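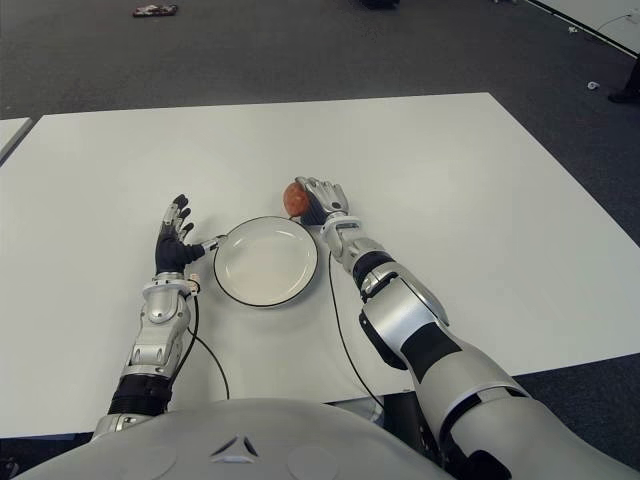 I went to the open day at Kokero on 24th March, mostly to see the two-armed robot they have been working on since January. The room was carpeted, with white tables and not many chairs. I stood for most of it.

Elfriede Leitner ran the demonstration. The job was fruit and a plate, and she had it repeated 12 times while people came and went. I stayed for 6 of those. Four went fine. Once the fruit rolled away from the fingers, and once the arm stopped halfway and had to be restarted.

What I liked was watching the hands up close. The fingers are black and silver, and they close slower than I expected — a small child would have had the fruit eaten by then. Leitner said speed comes later and that for now they care about grip. A man next to me asked about eggs. She said they had tried eggs and didn't want to talk about it.

Ambros Bachmann from Trummer gave a short talk afterward on the software, which they call Koncombe. I followed the first half. There was coffee in the hallway, and I caught the early bus home.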